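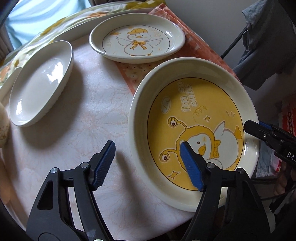
图1 右侧指垫抵着大碗的内沿,近旁是一大一小的选择题:先碰碗,还是先碰盘子

第六讲 手持夹爪做餐具演示:操作守则与记录习惯
讲义整理:Shahla Abbasi 课堂示范:Benjie Bañez、Lamduan Thammasiri

各位同学好。上一讲讲坐标系和标定,听得大家眉头紧锁,我在讲台上看得一清二楚,所以这一讲咱们换换脑子,讲规矩。先别叹气!规矩这东西听起来枯燥,可是等你自己录过一下午的餐具,回去打开数据,发现一半的片段都对不上任务名称,那时候你会觉得,哪怕是写在便利贴上的三句话也比什么都没有强。

这份讲义里的大部分条目,是从Leka项目的操作手册里一条条改过来的,改的时候Vesna Matić看过两遍,她在页边写的意见比正文还长,我把其中讲得最明白的几处直接搬了进来。讲义的篇幅有点长,请多担待,上机之前至少把第二节和第三节读完。

一、先把话说清楚:我们录的是什么

这门课里说的“演示”,是指人手握着夹爪把一件家务从头做到尾,夹爪的开合和位姿一路记下来,以后拿去训练机械臂。手里的工具没有电机替你使劲,力气是你自己出的,判断也是你自己下的。好处是快,也自然;麻烦的地方在于,人会不知不觉地用上自己的小聪明,比如用手腕顺势一兜,或者拿夹爪的侧面去顶一下盘子边。这些动作在你手上很顺,到了机械臂那里可能根本做不出来。

所以有一条总的原则,请先记在本子上:凡是两根手指的指垫做不到的事情,演示里就不要做。指垫以外的地方碰到餐具,哪怕只是轻轻一靠,也要在记录表的“接触”一栏里打个勾。打勾不扣分,漏打才扣分,这句话我每年都要说好几遍。

还有一个词要统一一下。“抓取”指的是两侧指垫都贴住物体并且准备承重;“抵住”是只有一侧接触。图1里那只印着小鸭子和“im so cute”字样的大碗,右侧指垫贴在内沿上,左侧指垫没有贴上去,照我们的写法,这一刻就只能记成“抵住”。往年有同学看到指垫碰上了就写“抓取”,结果统计成功率的时候怎么都算不平,来办公室找我,我们俩对着表格坐了一个多小时,最后毛病就出在这个词上。

二、开录之前的准备

1. 清点桌面,写任务卡。任务卡上写明起始摆放、目标摆放,还有允许使用哪几件工具。起始摆放请画一张俯视草图,画得丑没有关系,能看出哪只碗挨着哪只盘子就行。

2. 用真餐具还是替代品,提前定下来。用真陶瓷的那一组,演示的人和旁边的人都穿包脚鞋,碎了先停录再收拾,千万别一边录一边用脚去拨。拿手去捡碎片也不行,门后有扫帚和簸箕。

3. 检查指垫。两侧指垫的齿纹朝向要一致,表面有油渍就用湿布擦净,再用干布擦一遍。指垫歪了会让你下意识地转手腕去迁就它,这个毛病录完以后在数据里特别显眼,想改又改不掉。

4. 检查关节处的销钉和螺丝。用手指挨个按一按,有松动就报给当天的助教,不要自己拧。去年有人好心帮忙拧紧,拧过了头,那把夹爪开合起来就像没上油的门轴,后来整把拆了重装。

5. 桌布铺平,垂下来的部分不要拖到脚边。桌布本身可以有花纹,我们的任务里也欢迎各种花色,但是褶子大了会把盘子垫斜,放盘的高度就飘了。铺好以后拿手掌从中间往四周抹一遍,哪里鼓起来一摸就知道。

6. 走线。凡是从桌边经过的线缆,都顺着桌腿收好,尤其是站人的那一侧。两只手都握着工具的时候,人是很难低头看脚下的,被绊一下,手里的碗多半也就保不住了。

7. 和搭档对一遍口令。我们只用四个词:“准备”“开始”“停”“放”。别的话可以等停录以后慢慢聊。口令由谁来喊也要说好,两个人同时喊等于没有人喊。

三、动作守则

这一节是Benjie在课上示范过的内容,他的动作很慢,慢到后排有同学以为画面卡住了。请你们刚开始也照着那个速度来,熟练以后自然会快起来,急不得。

1. 接近。从物体的开口一侧或者边沿上方接近,指垫之间的空隙先对准要夹的那道边,再往前送。送的过程中不要反复开合,犹豫的时候就停住,停一秒没关系,抖一秒就很难用了。

2. 夹边。碗和盘优先夹边沿,一侧指垫在内,一侧在外。浅盘的边沿低,内侧那根手指容易先碰到盘底,可以把手腕略微放平一些再试。遇到边沿带波浪的盘子,挑波谷的位置下手,贴合面会大一点。

3. 提起。先垂直离开桌面一小段,看看有没有打滑,再做水平移动。这一小段叫“试提”,每一次都要做,包括你已经提过很多遍的那只碗。

4. 叠放。大件在下,小件在上,这个道理人人都懂,可是实际录起来总有例外,例如带把手的器皿夹在中间,或者盘子比锅还大一圈。碰到这种混叠的情况,请把“从下到上”的顺序写进记录表,用物体的编号写,不要写“那个圆的”。Vesna的批注原话是:“半年以后再看,满桌子都是圆的。”

5. 双手配合。两把夹爪一起工作时,要分清主手和辅手。主手负责夹持和移动,辅手负责稳住旁边的东西,或者待在一边不碍事。辅手进入工作区之前,主手先停一下,这一停在数据里就是一个很好用的分段点。两把夹爪的指尖离得近的时候,谁都不要突然张开。

6. 把手的处理。有环形把手的器皿,夹环还是夹边,由任务卡决定,任务卡没写就夹边。把手的弧度千差万别,指垫常常只吃住一个点,看着夹住了,一抬就转。真要夹环,请先在空载的时候练五遍。

7. 释放。放到位以后,先让物体自己站稳,再松开指垫,然后沿着来时的方向退出去。别斜着抽,斜着抽会把刚叠好的东西带歪一点点,叠到第三层第四层,那一点点就很可观了。

图2正好可以拿来练习填表。两只奶白色的碗套在一起,底下是一只棕色的、烤盘或者锅一类的器皿,粉紫色的沿口,侧面有个弯弯的环形把手,再往下还有两只圆盘。一把夹爪的两指分在沿口内外两侧,另一把从左边靠近碗堆。请先自己判断一下该记“抓取”还是“抵住”,再想想有没有哪样信息是单凭这一眼定不下来的,比如两侧指垫是不是都吃上了劲。定不下来的格子就写“待回看”,留着对照开合曲线再填,比猜一个答案要好得多。
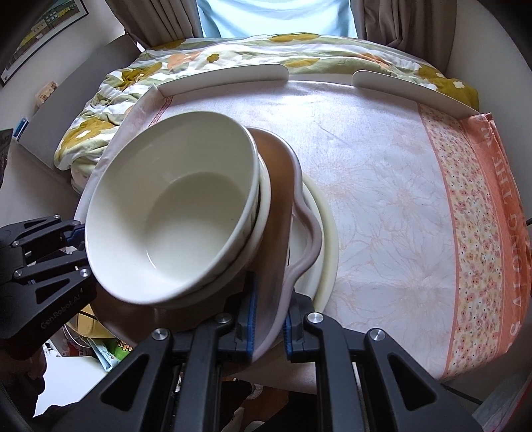

四、记录与命名

每一段演示从喊“开始”算起,到两把夹爪都退出工作区为止。中间如果喊了“停”,这一段就作废重来,作废的段落也要保留,文件名后面加一个“废”字,并且在表里写一句原因。写“手滑”可以,写“不好”不可以,谁也不知道“不好”是哪里不好。

单段长度用帧数来管。我们的采集程序每段最多可达3000帧,快到上限时会响一声提示音。听见提示音还没做完的,把手里的东西安全放下再结束,宁可这一段不要了,也别为了赶时间往桌上一丢。叠放类的任务一般用2000帧就够,超出不少的话,多半是接近阶段犹豫得太久,回去看看第三节第1条。

失败怎么记,我再啰嗦几句,每年都有同学在这里纠结。碗滑了、盘子转了、叠歪了又扶正了,这些统统是好数据,前提是你如实标出来。Sólveig Holst来给我们讲座的时候,带来的Skodance餐具集里专门有一个“补救”类别,收的就是这种歪了以后再扶回来的片段,她说那一类被下载的次数比“成功”还多,底下好些同学当场就把原来打算删掉的文件夹又捡了回来。

记录表一共11栏,电子版放在课程页面上,前四栏开录前填,其余的停录后马上填。请真的马上填,吃完午饭再回来填的表,我一眼就看得出来。

五、环境与隐私

在家里或者宿舍录的同学,这一节请格外留意。夹爪上的相机视野很宽,桌子后面有什么,身边站着谁,多半都会录进去。开录前慢慢转一圈,看看墙上的画框、床头和窗台,照片、证件、快递单、药盒这些东西请收起来。窗子太亮可以拉上窗帘,或者挂一块布挡一挡,亮度稳定就好,不必弄得像摄影棚。

操作者的手和衣袖会入镜,这个没有办法完全避免,所以每位操作者都要先签同意书,搭档也要签。同住的人如果会经过,事先打招呼,告诉对方大概录多久,录到脸的片段不上交。有同学问打了码能不能交,答案是不能,请直接重录一段,也就几分钟的事。

杂物不用全部清走。生活里的桌子旁边本来就有各种袋子盒子,模型见一见也有好处。需要清走的只有两类:会碰到手肘的,以及会掉下来的。

六、收工

指垫擦净,夹爪合拢以后放回盒里,不要张着放,张着放容易压弯连杆。真餐具洗好晾在架子上,有磕口的请单独放,并且告诉我或者Lamduan,磕了口的碗以后会改去做视觉标注,不再给人夹。

线缆松松地绕成圈,别绕在夹爪上。记录表和数据放进同一个文件夹,文件夹名用组号加任务卡编号,中间一道短横线,不要空格。

七、本周作业

每两人一组,从任务卡里选一个叠放任务和一个分拣任务,各录若干段,其中至少有一段是带补救动作的(自然发生的最好,故意弄歪的要注明)。另外写一页纸,说说你们在执行哪一条守则的时候觉得别扭,你们会怎么改。这一页我会认真读,去年的“试提”那一条就是同学写在作业里提出来的,后来一直用到现在。

提交截止是11月14日(星期五)下课之前,交到课程页面的作业区,总大小请控制在3000 MB以内,放不下就把作废的段落另外打一个包,发到助教邮箱。夹爪要借回去用的,找Lamduan登记,写清楚盒子编号和归还的时间,盒子里的备用指垫用掉了也请写上一笔。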